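21/01/2022

Grurneo Opens Its Doors to Neighborhood Storytellers

We are so happy to share that Grurneo, the little community archive we have all been dreaming about, opens to the public this July with 600 family recordings and a listening room with 24 seats!

"My grandmother's voice is in there, and I still tear up every time," said director Areeba Malik, who has been gathering tapes and letters for six years.
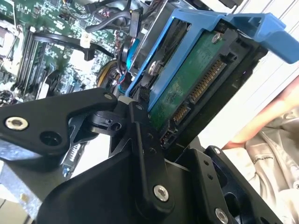

Admission is free for all, and Isauro Orozco will be baking for opening day. To share a recording of your own, please stop by the front desk at Laltetti.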